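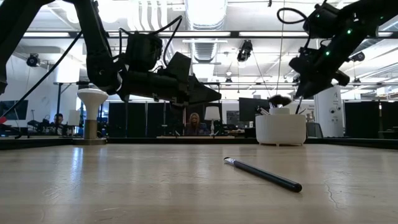 **MEDIA RELEASE**

**October 8, 2024**

# Skuvo opens brush care and storage counter at Wultham store

WULTHAM - Homewares and personal care retailer Skuvo has opened a brush care counter at its Wultham store, together with a small range of containers, cloths and soaps for looking after makeup brushes at home. The counter is on the ground floor beside the bathroom section and is open during normal store hours.

Customers can bring in their own brushes, wash them at the counter sinks and leave them on the drying racks while they shop. There is no charge for using the sinks. Soap and a cotton cloth are supplied. Staff are on hand to show people how to clean a brush without loosening the bristles, and to help them sort out which brushes are worth keeping.

The company tested the counter at its Maihi store from March. Over the trial, 538 customers used the sinks, and 384 of them filled in a short card about how they keep their brushes. The most common answer was a drawer or a zip bag, with everything in together. Many also wrote that they had never washed their smaller brushes, such as those used for eyeliner, brows and lips.

Those answers shaped the range. Skuvo had first planned to sell only large upright pots, but customers at Maihi said that short brushes slipped to the bottom and were hard to find again. The range now includes containers in two heights, a divided tray for drawers and a roll for travel.

## What is in the range

The Grarkar brush care range was put together for Skuvo and is sold only in its stores and through its website. It includes:

- a tall container for face and powder brushes
- a low container for eye, brow and lip brushes
- a divided drawer tray
- a cotton travel roll with a tie
- a drying rack that holds brushes with the bristles facing down
- an unscented bar soap in a tin
- a pack of cotton cloths

Both containers are white and come apart for washing. The travel roll comes in grey or navy. Items are sold separately, and the soap can be bought as a refill without the tin.

## Advice from the counter

Skuvo has printed a one-page care sheet, which is free at the counter and can be picked up without buying anything. The main points are below.

Wet the bristles only, with the tip pointing down. Water that gets into the ferrule, the metal collar between the bristles and the handle, can soften the glue. A brush that sheds or has a wobbly head has often been washed standing up or left to soak in a cup.

Work a little soap through the bristles with your fingers or in the palm of your hand. Rinse until the water runs clear. Press the bristles in a cloth and don't twist them. Small, dense brushes used with gel or cream products may need a second wash.

Reshape the tip while it is damp, then dry the brush on a rack or lying flat with the head over the edge of a bench. Keep it away from heaters and hair dryers. Painted and lacquered handles should be wiped dry straight away, along with the ferrule.

Put brushes back in their container only once they are fully dry. If the container has a base that lifts off, empty it and wipe it out every so often - powder collects there and ends up back on clean bristles.

The sheet suggests a weekly wash for brushes used with liquid or cream makeup and a monthly wash for most powder brushes. Brushes should not be shared if either person has an eye or skin infection.

## Sorting before storing

The care sheet also has a short section on tidying. Skuvo recommends taking every brush out and laying them all on a table before choosing any storage. Doubles are easier to spot that way, and so are brushes with split handles or bristles that no longer hold a shape.

Long brushes can then go in one group and short ones in another. Brushes used every day should be kept within reach on the dresser or bathroom shelf. The rest can go in a drawer tray. Spare brushes that have never been used can be given away, but used ones generally shouldn't be.

Old brushes don't have to go straight in the rubbish. Once washed, they are handy for dusting keyboards, cleaning window tracks or getting crumbs out of a toaster that has been unplugged. The counter has a collection tub for worn-out brushes with metal ferrules, which are taken apart so that the metal can be recycled. Handles of mixed or coated materials are not accepted at this stage.

## Using the counter

No booking is needed for the sinks. Customers are asked to bring no more than a dozen brushes at a time when the store is busy. Drying time varies with the size of the brush, and most large face brushes will still be damp after an hour. Customers can take them home in a paper sleeve, supplied free, and finish drying them there.

Brushes left on the racks are labelled with a numbered tag and can be collected until closing time the next day. The store can't take brushes used with body paint, hair colour or household paint.

The Maihi counter will stay open with its original layout, including the lower sink that was added during the trial for seated customers. The Wultham counter has the same sink at its left end. Skuvo will decide on further locations after the summer trading period.

## Availability

The Grarkar range is in stock now at Wultham and Maihi. Online orders are open, with delivery from both stores. The care sheet can be downloaded from the Skuvo website in standard and large print.

**Media enquiries:** Skuvo communications office, Wultham. Product samples and copies of the care sheet are available on request.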